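Dewan Hall > Equipment Group > Meeting Notes > September

Print this page | E-mail this page

Equipment Planning Meeting, Wednesday, 9 a.m.

Present: Sabina Fakir (chair), Janaka Samarakoon, Yae Furukawa, Rezaul Gunawardena, and me, Minoru Iwasaki, taking notes again. If I've put words in your mouth, tell me before the next meeting and I'll fix them.

Sabina opened by saying we had one real job, to agree on what goes into the fall equipment request, and that she'd like it done before lunch. Last month's minutes were approved with one change. Yae was down as "in favor" of the Bedum lease and she'd like it known that she was "willing to hear more about" the Bedum lease. Noted, Yae!

1. Hands

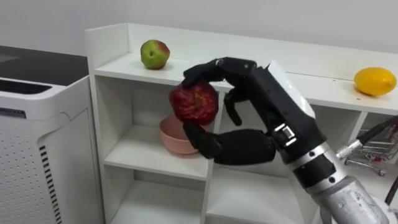
Reading time: 5 min

We spent the longest on this one. Right now we budget for hands as part of the robot, and Rezaul thinks that's the wrong way to do it. His view is that a hand is closer to a tire than to an engine, and that we should have a line of its own for it every year. I like this idea a lot and said so (possibly more than once). The multi-fingered hands get their work from the shelf tasks, picking up apples and the like, and every finger has joints that somebody has to look after.

Janaka wanted to know whether we need that many fingers for fruit at all, or whether a simpler gripper would do for most of the list. Rezaul said a round apple is a fair test of a thumb and he doesn't want to give it up. Yae asked if we could buy one kind of each and split the tasks. We went back and forth for a while and landed here: one spare multi-fingered hand in the request, plus a spare set of coverings, and the simpler gripper goes on the "nice to have" page.

Pimix has quoted us a nine-week lead time on the hand. Sabina doesn't believe it and wants it in writing. Janaka will ask.

2. Props and furniture

Small money, lots of opinions. Yae is asking for $500 for the year to cover fruit, bowls, containers, toy groceries and so on. She read us her spreadsheet, which has 27 lines on it, and I won't copy them all here. Janaka asked whether we could have two of everything so a task can be repeated exactly if a prop gets damaged. Yae said yes if the figure stays at $500, and that she'd drop the fancier items to make it fit. Agreed with no fuss at all.

We also talked about a second white cube shelf, the same as the one we've got, so that one can be set up for the next task while the other is in use. Rezaul pointed out that we'd need somewhere to put it. Sabina asked for floor measurements first. That's me, by next meeting.

3. Bedroom space

Janaka has been pushing to keep the bedroom setup for another year, and I think he's won. The low shelves are the reason. Reaching a compartment at counter height is one thing, but asking a full-size humanoid to get down on the floor between a bed and a bookcase is a different kind of problem, and it's the kind the Patetness people keep asking us for. They've told Sabina they care more about tight rooms than about big open ones.
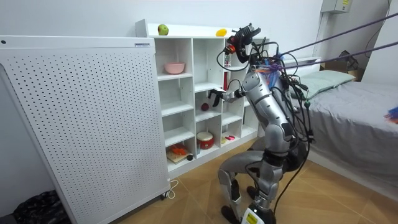

Shelf task in the bedroom, robot kneeling, tether ropes on.

Three budget questions came out of this.

Tethers. Rezaul wants the ropes on a replacement schedule and not just swapped when one looks tired. He'd like a full set bought now and a second set in spring. Nobody objected. Sabina asked him to find out what the maker recommends and to put that in the request word for word.

Cables. There's a lot of cable on the back of that robot and I asked if we could pay for somebody to route it properly, with sleeves. Yae thinks sleeves would get in the way at the hips when it crouches. Rezaul thinks they'd be fine above the hips. We'll get a price for the upper half only and see.

Floor. Do we want mats? The tile is easy to clean, and Janaka likes that it's what a person would have at home - but a foot or a knee coming down hard on tile makes me wince. Yae suggested we price a thin mat and try it in one spot before we commit. So: one mat, cheapest decent one, not in the main request.

4. Bedum lease

Yae heard more about it. The lease would give us a second arm for 27 weeks with an option to buy. Sabina likes the option, Janaka doesn't like the service terms (we'd pay shipping both ways), and Yae is still willing to hear more. I stayed out of it, apart from asking if the mounting plate is the same as ours. We don't know. Put off until Bedum answers that and sends a corrected quote, as the last one had the wrong address on it.

5. Hours

Rezaul has the log total for the summer: 117 hours of supervised shelf work. He thinks roughly a third of that went on resetting props between tries, and he'd like the request to ask for part-time help with it. Sabina said people come out of a different budget and she'll raise it upstairs, but we shouldn't hold up the hardware for it. Fair enough.

To do

Janaka - written lead time from Pimix, and the mounting plate question to Bedum.
Yae - trim the props list to $500, price one mat.
Rezaul - tether replacement advice, price on cable sleeves for the upper half.
Minoru - floor measurements for a second shelf, these minutes.
Sabina - draft of the request, and a word upstairs about part-time help.

We finished at 11:40. Next meeting is the same time next month, and Janaka has asked for the room with the working projector.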